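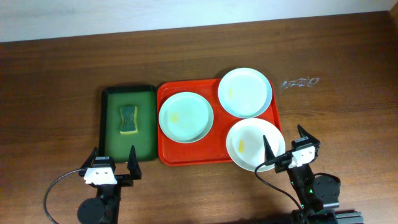 Dirkura supplies, washes and maintains reusable tableware for workplaces, schools and small event kitchens. The company owns the items it supplies. Customers receive clean stock in sealed crates, use it, and return it unwashed. Most of what we handle is plain white round plates, and most of the difficulty lies in small residues: a little yellow on a plate, faint on some and much stronger on others, is typical of the sorting bench. Our inspection, washing and acceptance methods were all written around marks of that size.

What we do

The standard service covers plates, bowls, side dishes, serving trays and cutlery. Cups and glasses are handled under a separate schedule with different racks and different inspection lighting. We do not wash customer-owned pans, baking tins or chopping boards, and we do not accept items with gilding or hand-painted decoration.

A customer account begins with a count of covers per day and a note of the menu. The menu affects the wash more than the count does. Egg, mustard, turmeric and starch each behave differently on a glazed surface, and a kitchen that serves curry at midday will be placed on a shorter return cycle than one that serves sandwiches. Return cycles are set at 8 or 24 hours. The shorter cycle is collected the same evening.

Each account is given a stock level, which is the number of items in circulation including those in transit and those in wash. The smallest stock level we supply is 180 pieces. Below that the handling time per item makes the service poor value for the customer, and we will say so at the first enquiry.

How the company began

Dirkura was set up by Eliseo Tovar and Berenice Olvera, who had previously run the dishwashing section of a contract catering kitchen. The original premises were a single room behind a bakery with one hood-type machine, two sinks and a drying rack made on site. Work was limited to evening collections from four offices within walking distance.

The move to the present unit at Drideck followed when the bakery needed its room back. Drideck has a level loading door, a floor drain along the length of the wash area and a separate dry store. The layout is one-way: returned crates enter at the north door, and clean crates leave from the south. No trolley is used on both sides.

Plemudis, a supplier of school meals, became a customer in the December after the move and remains the largest single account. The volume required a second machine and a written inspection procedure, which until then had been passed on by word of mouth. The procedure is now in its seventh revision.

Sorting and pre-cleaning

Returned items are scraped, sorted by shape and laid out on trays at the bench. Plates are not stacked at this stage. A stacked plate transfers residue from its face to the foot ring of the plate above, and foot rings are unglazed on many patterns and hold stain readily.

Residue is graded at the bench as follows.

Grade 0. No visible mark. The item goes directly to the rack.

Grade 1. Faint mark, visible when the plate is tilted. The item goes to the rack without hand work.

Grade 2. Clear mark with a defined edge. The item is wiped with the soft side of a damp sponge before racking.

Grade 3. Strong colour or a raised deposit. The item is soaked, wiped, and checked again before racking.

The scouring side of a sponge is used only on steel. It is not used on glazed ware, melamine or any printed surface. Fine scratches are hard to see on a new plate but hold pigment afterwards, and a scratched plate will be graded 2 or 3 on every later return. When we traced early write-offs by account, the cause was more often our own scouring than the customers' knives.

Sponges are kept on their own tray at the bench, away from the plates, and are replaced at the start of each shift. A sponge that has been used on a raw-food tray is discarded at once. Cloths are not used for wet work.

Washing and drying

Racked items pass through a pre-rinse, a main wash and a final rinse. Temperatures are logged by the machine and checked against a separate probe at the start and end of the shift. If the two readings disagree by more than the permitted margin, the load between checks is washed again. The cost of the second wash is ours.

Items dry in the rack. Hand drying is not permitted except for serving trays, whose raised rims hold water in the corners. Trays are wiped with disposable paper and stood on edge for 7 minutes before packing.

Detergent is dosed by conductivity. Rinse aid is set low, as a heavy dose leaves a film that some customers notice on white plates under daylight lamps. We use no fragranced products anywhere in the building.

Inspection

Every plate is inspected face up under a lamp placed to one side. Side lighting shows residue and crazing that overhead lighting hides. The inspector rejects for residue, chips, cracks, crazing, metal marking and loss of glaze. Metal marking is removed where possible with a mild paste and the item is returned to the wash. Chips and cracks are never repaired.

Peiyu Liang is responsible for inspection and for the training of new inspectors. Training takes place at the bench with a set of reference plates, kept in a drawer and renewed as they wear, which carry marks at each grade. New staff grade the set blind until their results agree with hers on two successive shifts.

Rejects are recorded by account and by cause. The record is sent to the customer with the monthly statement. It is not used to make charges unless breakage exceeds the allowance in the agreement.

Packing and delivery

Clean items are packed in lidded crates with dividers. Plates are packed on edge. Each crate carries a label showing the contents, the shift and the initials of the packer. Crates are sealed with a numbered tie, and a crate that arrives with a missing or broken tie should be refused at the door and reported.

Deliveries are made from 5.30 in the morning. Zihan Xiao plans the rounds and is the contact for changes of address, access codes and closures. Changes made before noon take effect on the next delivery.

Equipment and materials

The two conveyor machines are serviced under contract by Fu, who also hold our spare pumps and door seals. Benches, sinks and racking were fitted by our own staff. Trays at the bench are coloured by use: red for returned items awaiting grading, green for sponges and hand tools, blue for items passed for racking. The colours were chosen early on from what was available and have been retained to avoid retraining.

Plates are bought in one white coupe pattern and one rimmed pattern. Both have been in continuous supply since we started, so replacements match existing stock. Withdrawn plates in sound condition are sold by the crate from the dry store. Broken ware goes to a local aggregate yard.

Staff

Dirkura employs up to 24 people during school terms, including part-time staff. All bench, machine and packing staff rotate between stations within a shift. Nobody works at the pre-rinse for longer than two hours at a time. Staff are paid for the whole of a shift that is cut short by a machine stoppage.

Xiaoqing Xie manages the office, recruitment and customer accounts. Vacancies are posted on the noticeboard page of this site and on the door of the unit.

Enquiries

Prospective customers should send the number of covers per day, a typical week's menu, the serving hours and a description of the access for a trolley. A sample crate can be supplied for a trial of one cycle. Visits to the unit are possible in the early afternoon, between the morning wash and the evening returns. Flat closed shoes are required on the wash floor.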